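Nodia: plain-language notes on fixing up old desktop computers

June
By the Nodia notes maintainer

README and data card

Nodia is a set of short written notes about taking apart, cleaning, upgrading and putting back together ordinary desktop towers. Each note covers one job on one kind of machine, in the words of the person who did it, with light editing. There are 300 of them in this release and I am so happy with how they came out! If you've ever stood over an open case wondering which way the drive tray slides, you are the reader I had in mind the whole time.

The notes started as a shared text file at the Tomar repair night, where people wrote down what they had worked out so the next person didn't have to work it out again. The file got long. Then it got very long, with three different spellings of "molex" and a lasagna recipe in the middle, and I finally sat down to turn it into something you can search.

What's in the folder

notes.csv is the main file, one row per note. words.csv is a glossary. sources.txt lists the repair nights and mailing lists the notes came from. CHANGES has the history, including the parts I'm not proud of.

Columns in notes.csv

id: a short code that never changes, even if the note is rewritten. Please cite notes by this.
job: what was being done, such as "swap a hard drive" or "find a short".
case_style: tower, small tower, flat desktop, or other.
age_guess: how old the writer thought the machine was. These are guesses and some of them are wild.
tools: free text, semicolons between items.
body: the note itself. The longest run to 80 lines, most are much shorter.
outcome: fixed, partly fixed, not fixed, gave up, unknown.
checked: yes if a second person followed the note on a similar machine, otherwise no.

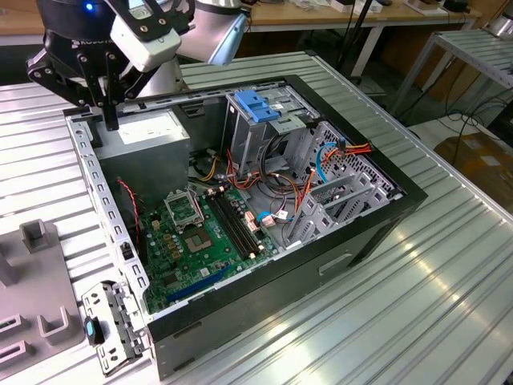

The outcome column is my favorite thing here. Most repair writing you find online stops at success, and I wanted the failures too. A "gave up" note from someone who spent an evening on a power button that wouldn't click is worth a lot when yours won't click either. Please don't filter those rows out just because they look untidy.

How the notes were collected

Anyone at a Tomar repair night could write one, on paper or on the old laptop by the door. Later on we took notes by email from people who use Luvitz, the parts-tracking spreadsheet that a few of the groups share. Everyone who sent something in agreed to have it published without their name. I typed up the paper ones myself, which is how I learned that a hurried 6 and a hurried G look exactly the same.

Editing was kept light. I fixed spelling where it got in the way, split notes that covered two jobs, and removed names, phone numbers and anything that looked like a serial number. I left the jokes. I also left the regional words for things, because "caddy," "sled," "tray" and "cage" all turn up for the part a drive sits in, and the glossary ties them together. (That one entry took me a whole weekend and I enjoyed every minute of it.)

What the notes cover well

Storage is the strongest area by a mile. People love moving old drives around! There are notes on copying a tired hard drive to a newer one, on figuring out which cable goes to which port, on screws that are almost the right thread but not quite, and on pulling photos off a disk before recycling the rest of the machine. Power supplies come next, mostly about removing and replacing the whole unit. No note tells you how to open a power supply, and I won't accept one that does.

Memory, fans and front-panel wires are covered pretty well. Dust has its own job label and a surprising amount of emotion behind it.

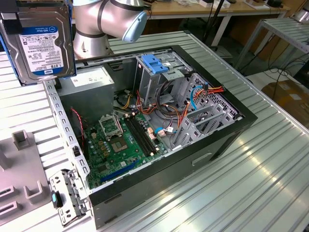 What they don't cover well

Laptops are left out completely. All-in-ones are under "other" and there are only 4 of them, so please don't draw any conclusions there. Graphics cards get less attention than you might expect, as most of the machines people brought in were plain office towers. Anything to do with water cooling is thin and, to be fair to the writers, mostly a warning.

The language is all English, though plenty of the writers speak something else at home, and the phrasing is lovely and varied for it. Prices are whatever people paid at the time. Treat them as color.

Known problems

age_guess is sometimes a number and sometimes a word like "ancient."
2 notes share nearly the same body. They came from different people who copied from the same sheet of paper, and I kept both.
A handful of tools entries say only "the usual."
In the first release, some outcomes were shifted down a row. That is fixed here, so if you have an old copy, please throw it out.

Using the notes

Read them, print them, pin them to the wall over your bench, build a search page, teach a class. Skillier has been using a printed set for its evening beginners' course, and the margin comments that came back were so good that I've folded many of them into the glossary. If you use the text for language work, the body column is the one you want, and job makes a decent label. 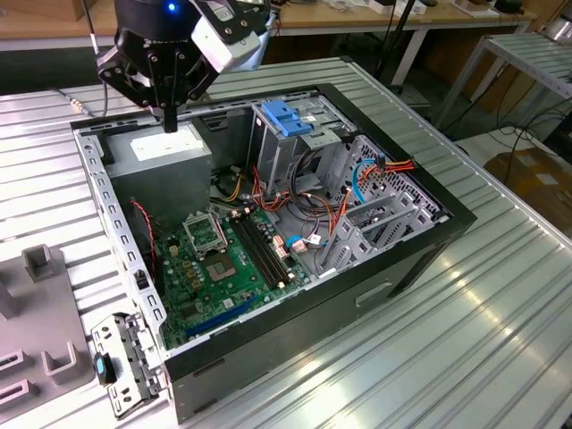

Before following any note, unplug the machine, and give it a few minutes. Some notes say so and many don't, as the writers took it for granted.

Adding a note

Send it in any form you like. Say what the machine was, what you were trying to do, what you tried first, and where it ended up. Don't polish it! The half-sentence about the clip that looked like it would snap and didn't is exactly the bit that somebody else needs. New notes go in with checked set to no until another person has had a go.

Next on my list are sound cards, a better set of case styles, and tidying the tools column, if I can bear to lose "butter knife (sorry)."

Contact: use the Nodia notes mailing list | © Nodia notes, free to share with credit | Back to top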